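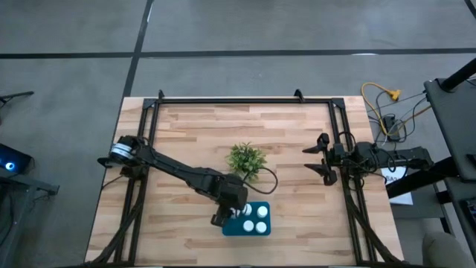
**Figure 1.** The tabletop cell during the tray task, with arms mounted at the left and right rails. Four white pieces stand on the tray.

## 3. Cell Setup and Upkeep

### 3.1 Frame and arm mounting

All trials were run in one cell, referred to below as Cirkside. The work surface is a wooden tabletop with an aluminum extrusion frame bolted around it. The arms are fastened to the frame and never to the wood, so the top can be sanded or replaced without disturbing the mounting positions. After any work on the frame, the rail bolts are tightened in a diagonal order and the arm bases are checked against scribed marks on the rails. A base that has moved more than 2 mm from its mark is reset, and the calibration in Section 3.3 is repeated.

Frame bolts were marked with paint in September. Three had turned by the first inspection, all of them on the back rail. They were refitted with thread locker and have held since.

### 3.2 Cable routing

Power and signal lines leave each arm at the base and run down the side rails as bundles. The ties are spaced closely along the rail and kept off the first joint. The wrist cables are left with a free loop (Figure 1, left arm). In an earlier build the loop was tied flat to the upper link, and the connector at the wrist servo failed under repeated rotation. Loop length is now set with the wrist at its joint limit in each direction, and the tie is closed only after both limits have been reached without tension.

A loop of this kind can pass low over the table and touch objects near the middle. The motion planner therefore treats it as part of the wrist, using an enlarged collision volume. This costs some reach close to the center object. We accepted the loss in exchange for fewer connector faults.

Wrist connectors are reseated every 2,000 grasp cycles. The count is kept by the Flodeck logger, which also records servo temperature and bus errors. 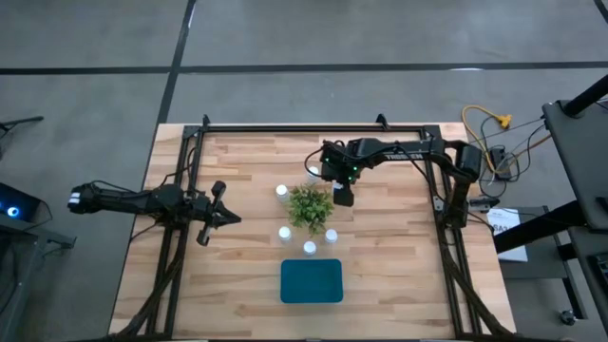
*Reading time for Section 3: 2 minutes*

### 3.3 Object reset and calibration

The tray task uses a flat teal-blue tray, a small artificial plant, and a set of small white pieces. Before a run the pieces are set out in a loose ring around the plant, and the tray is placed toward the near edge of the table. The arm marked TROSSEN on its upper link comes over the back of the table and works down beside the plant, where clearance is tightest. The opposite arm reaches in horizontally from the left.

Calibration is run with the table clear of task objects. Each gripper is brought to a machined pin fitted in the frame, first open and then closed, and the joint readings are compared with the stored values. If any joint disagrees, its zero offset is rewritten and the full pin sequence is run again. The control loop stays at 50 Hz throughout, the same rate used in the trials, so that servo lag enters both measurements equally.

Of 322 logged resets, most needed no change to the offsets. The exceptions fell mainly after a gripper finger had been replaced. Finger replacement is now treated as a calibration event in its own right and is entered in the log before power is restored.

### 3.4 Gripper inspection from the wrist view

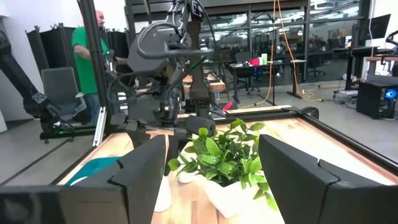

Skerkell Institute, Department of Machine Upkeep

The wrist camera gives a close view of both fingers and is used for a short inspection between runs. The operator opens the gripper and compares the finger outline with a stored reference, then closes it on a gauge block. An uneven gap at the tips indicates a loose finger screw or a worn slide. The background in this view varies with arm pose, and foliage or pots between the fingers can hide the tip edges, so the comparison is made only at the parked pose.

The mount itself is a source of error. When its two screws loosen, the fingers appear shifted in the image although the gripper is sound. For this reason the mount is checked by hand before any finger is removed. The check was proposed by Ihor Koval after two sets of good fingers had been discarded.

Faults found at inspection are sorted with the Boiko scheme into mount, finger, slide, and servo classes. Mount and finger faults are repaired in place. Slide and servo faults require removal of the gripper, followed by the cable procedure in Section 3.2 and a full calibration.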